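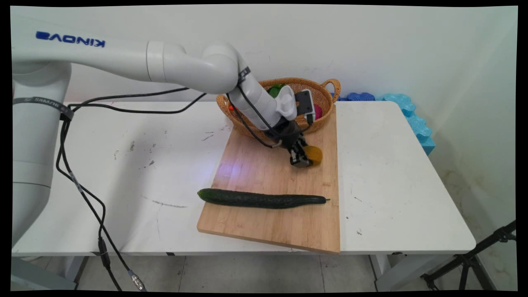
Nesitz ändert Annahmeregeln für Altholz und Korbwaren

2. Dezember 2020

Der Entsorgungsbetrieb Nesitz nimmt Haushaltsgegenstände aus unbehandeltem Holz und Weidengeflecht künftig getrennt vom Sperrmüll an. Die Regelung gilt für alle 4 Wertstoffhöfe im Verbandsgebiet. Angenommen werden unter anderem Schneidbretter, Kisten und Körbe, sofern sie weder lackiert noch mit Kunststoff beschichtet sind. Pro Anlieferung liegt die Obergrenze bei 50 Kilogramm.

Im Oktober waren bei einem Probelauf am Standort Mandagi 136 Anlieferungen erfasst worden. Beanstandet wurden nach Angaben von Betriebsleiterin Wulan Pattinasarany vor allem verleimte Platten und Griffe mit Metallkern. Solche Teile sind vor der Abgabe zu entfernen oder der Restmüllfraktion zuzuführen.

Das sortierte Material geht an die Firma Fiton, die es zerkleinert und als Strukturmaterial für die Kompostierung aufbereitet. Der Vertrag sieht eine Jahresmenge von bis zu 1.000 Tonnen vor. Die Abgabe bleibt für Privathaushalte gebührenfrei. Gewerbliche Anlieferer müssen einen Herkunftsnachweis vorlegen, das Formular ist an der Waage erhältlich.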